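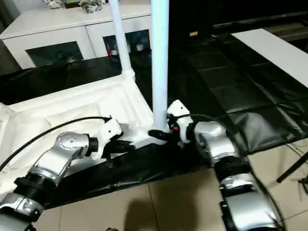 Allholm shared workshop releases build notes for Trena, a two-armed household robot

Members' build now working on laundry equipment; open bench session set for Sunday

ALLHOLM – The Allholm shared workshop has published the full build notes for Trena, a two-armed robot put together by its members to practise ordinary jobs around the house. The notes cover the arms, the grippers, the wiring and the control software, and can be downloaded free of charge from the workshop's website.

Trena was started in January by Yogesh Sengar, a fitter and turner who has belonged to the workshop for eight years. Seven members have worked on it. The arms were bought second-hand and the rest was made or adapted on site, including the gripper mounts, the base and the cable guides.

The current work is on clothes drying racks. The aim is for the robot to take hold of a rack at floor level, steady it with one arm and shift or fold it with the other. A standard white plastic rack is being used for the trials.

"A drying rack is light and it moves when you touch it, so one arm on its own just pushes it across the floor," Sengar said. "With two arms you can hold the foot of a pole and work on the frame next to it. The trouble is getting both grippers into the same corner without them knocking into each other. Most of our evenings have gone on that."

The trials are carried out on a tiled floor at normal household lighting levels. Members put down black plastic sheeting for the floor work, and the notes include a section on how creases in the sheeting affect the robot's judgement of where the floor is. White plastic against white plastic has also caused errors, and the group has recorded the camera settings that gave the best results.

Cable routing takes up a chapter of its own. Each gripper has a thin black cable which has to follow the arm through its full range without catching on the rack or pulling at the connector. The first three layouts were scrapped. The one now in use leaves a loose loop over the gripper housing, and members say it can be redone in an evening with hand tools.

Total spending on the project stands at $947, not counting the arms. The parts list runs to 43 items, with substitutes given where a part is hard to get in Australia. Economou, a local metal supplier, let the group have aluminium offcuts at scrap price, and Zellmont provided bench power supplies on loan.

The software was written by members and is released under an open licence. It runs on an ordinary desktop computer. The group asks anyone who changes the motion limits to read the safety pages first. Both arms have enough force to pinch a hand badly, and at Allholm no one works within reach of them unless a second member is at the stop switch.

Trena is not for sale and the workshop has no plans to produce kits. Once the drying rack work is done, members intend to move on to pegging out small items and carrying a laundry basket between rooms.

An open bench session will be held at the workshop on Sunday from 10 am. Visitors can look over the parts, go through the notes with the builders and ask about membership. Enclosed shoes are required. Children are welcome with an adult.

Media enquiries: Yogesh Sengar, Trena project, Allholm shared workshop. Interviews can be arranged on weekday evenings or before the open session.

ENDS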